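The Robot Will Get to the Laundry in a Minute

I spent a Wednesday with Trinder, the home helper you can hire by the month
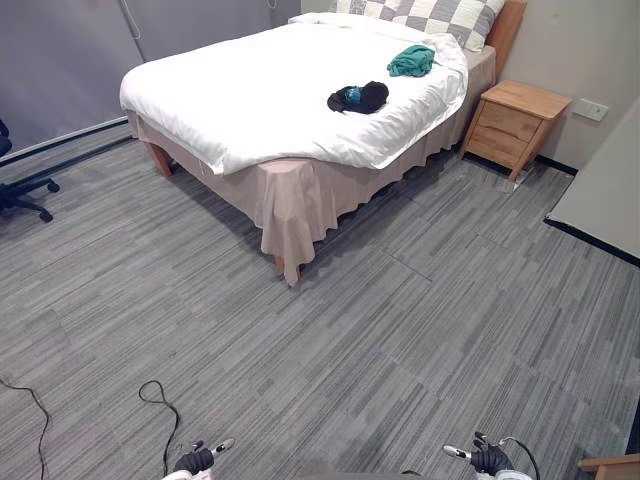

Trinder's two grippers face the bed, with a black garment and a teal-green cloth still on the duvet.

I should say up front that I am the target customer. I have a clean-clothes chair. I have had a clean-clothes chair since college, and when I got married we bought a second one. So when a company called Ronden offered to let me spend a day with a two-armed machine that picks up after people, I was in the car before I'd finished reading the email.

Ronden works out of a low brick building in Flistdale, between a tile shop and a place that does windshields. They've set up a bedroom in there, with carpet tiles on the floor and a bed that's nicer than mine. Santino Zúñiga runs the home trials, and he handed me a coffee and told me to throw some clothes around. I'd been waiting my whole life for someone to say that to me!

The product is called Trinder, and for now you can't buy one. You rent it for $200 a month, plus a $978 deposit that made my eyes water a little (you get it back if the machine goes home in one piece). A technician comes out, spends an afternoon teaching it your rooms, and leaves you with a tablet and a phone number. The base plan covers one bedroom. Ask for the kitchen and they'll smile politely and change the subject.

What it does is pick up soft things and put them where you said to put them. Shirts, towels, socks, that kind of stuff. You tap the bed on the tablet, tap "clear," and off it goes, at the speed of a teenager who has been asked twice.

My first run was a black top and a green one dropped on a white duvet, which I thought was generous of me. The black one came up on the first grab and went over to the hamper without any fuss. The green one took three tries. The fingers kept closing on a pinch of duvet along with the cloth, and each time the machine stopped, let go, backed off and thought about it. Santino didn't say a word. I found myself whispering "come on, buddy" – I'm not proud of it.

Bedding is the hard part, according to Ju-won Cheon, who leads the gripping software. "A shirt on a table is easy," she told me. "A shirt on a comforter is one soft thing sitting on another soft thing, and you're asking it to take only the top one." Her team has run 900 practice pickups on beds alone, and she says white sheets with white T-shirts are still the worst of the lot. I tried a white T-shirt. She's right. It got the shirt and a good foot of duvet, and we had to call it off.

It did better than I expected with socks. I balled up a pair and left them near the pillows, and it reached over and plucked them up very neatly, like someone taking the last olive. Jeans were fine. A bra was a disaster and I won't go into it.

Now, the noise. Ronden's brochure says "quiet," and I'd say it's quiet like a microwave is quiet. You wouldn't run it while somebody was napping. The voice is called Ra and it announces every job before starting, which was charming until 9 in the morning and a bit much after that. You can turn Ra off in the settings, under "Manners."

Would I pay for it? My husband asked me the same thing over dinner, and I did the math on a napkin. It's a lot of money for something that handles one room and gets nervous around linens. On the other hand, I went back after lunch and dumped a full basket on the bed, and the machine worked through most of it while Santino and I sat in the hallway talking about his tomatoes. I did not touch a single sock. I keep thinking about that.

Rentals open in July for homes within driving distance of Flistdale. If you have dark sheets, you're ahead of the game. I've been pricing navy ones.

Contact the editors | Subscriptions | © All rights reserved | Back to top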